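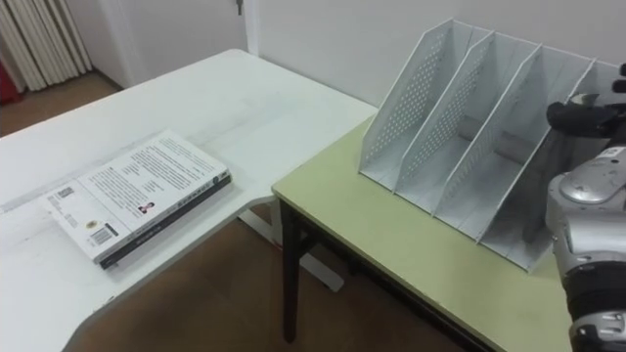 Sunday, and I am still not convinced about the book thing. The idea, which I took from a leaflet that came with the Skuller order, is that a desk stays clear if every book on it has an upright place to go back to. Fine. So now there is a metal organizer on the green table, white, full of little round holes, pushed up against the wall with its three compartments, and there is a paperback lying face down on the white desk anyway. I could read all the small print on its back cover from my chair. Two barcodes on one book, too, and a tiny portrait of what I take to be the author. I have owned that paperback since spring and have not got past chapter 4, so maybe the back cover is the part I know best.

The leaflet says you should stand books up "the moment your hand leaves them." Whoever wrote that has never eaten a sandwich while reading. My hand leaves a book all the time. It leaves to scratch my ear, to find a pen, to look at the phone. If I stood the thing up every time I would get through a page an hour.

Still, I said I would give it a fair try, so I am writing down what I do and don't like while it's fresh.

The two tables were the first mistake. I pushed them together in July because I wanted one long surface, and I did not measure. They aren't the same height. The green one sits a bit lower, so anything I slide across goes over a small cliff, and pencils roll off it and come to rest against the wall. I had thought about selling the green table and getting the matching piece from Inier, but theirs is $47 more than I paid for both of these, and the matching piece is only white again. I don't dislike the green. It is the color of weak pea soup and it doesn't show dust.

Dust is another thing. The holes in the organizer are supposed to let air through. Why would a book need air? I think the holes are there because it uses less metal, and some person at a desk much tidier than mine came up with the air part afterward. I wiped it once with a damp cloth and the cloth kept catching. I will try a paintbrush next.

I will say this in its favor: it doesn't wobble. The old one from Dobson was a wire thing that leaned over if you gave it one heavy book, and then everything slid down flat and you had a pile again, only a pile with wire in it. The slanted panels do seem to help with that. I put the big atlas in it overnight and it was still upright at breakfast. One night proves very little, though. The Dobson lasted nine days before it gave up, and I was singing its praises on day eight.
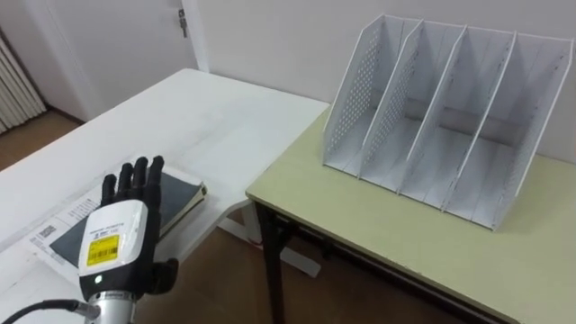 Papers are where the whole system falls apart, and the leaflet is silent on papers. It assumes you own books and only books. Mine come with loose sheets, always, and the sheets have nowhere to stand up, so they lie on the white table and then a book gets put down on them to keep them from wandering. There's the dark one at an angle with the white sheets poking out from under it, the one with the little square QR code among them. If I file the book, the papers are loose. If I file the papers, I forget they exist, which is how I ended up paying Custau twice for the lamp. So the book stays where it is for now and does a job.

I suppose a folder would fix it. A folder could go in the organizer like a book, and then the sheets would be upright and the dark book would be free to go too. I bought folders once before. They became a pile of folders.

Anyway, the rules I'm going to try until the end of the month, mostly so I can say I tried:

- Anything I'm reading now may lie flat. One book, not a stack.
- Anything I "mean to read" goes in the organizer, title facing out so that it can reproach me.
- Loose sheets get looked at after supper. Pay it, answer it or bin it.
- Nothing gets parked on the join between the tables. I have lost a good eraser down there already and had to fish it out from beside the foot bar with a ruler.

I don't expect the third one to hold. After supper I'm no use for anything with numbers on it, and the evening is when the paperback is supposed to get read.

Speaking of which, I did try chapter 4 again this afternoon, sitting at the white side with the lamp on. Got about two pages in. The man is still on the ferry. I don't believe in the ferry and I don't believe in the man's sister either – but somebody gave me this book and will ask, so I'd better get him to shore before I see them.

Need: paintbrush, folders (one pack, no more), bread, light bulb for the hall.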